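Gripper cable keeps pulling tight at the wrist

Asked by Nandau, 2025-11-14

Hi all! Our arm picks drink cans off a table, and every so often the gripper drops out with a comms fault. I've reseated the plug 3 times now. Is my cable just too short?
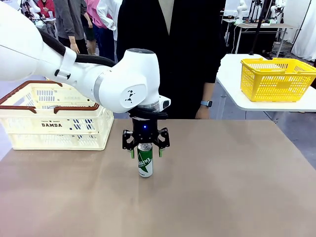 Seidu Acheampong
Probably fine on length, friend. Loosen the strap clip on the upper arm, turn the wrist slowly to both ends of its travel, let the cable find its own slack, then snug it up again (gently!). Ours ran 171 shifts after that.

Hundotby57
had same, new cable fixed it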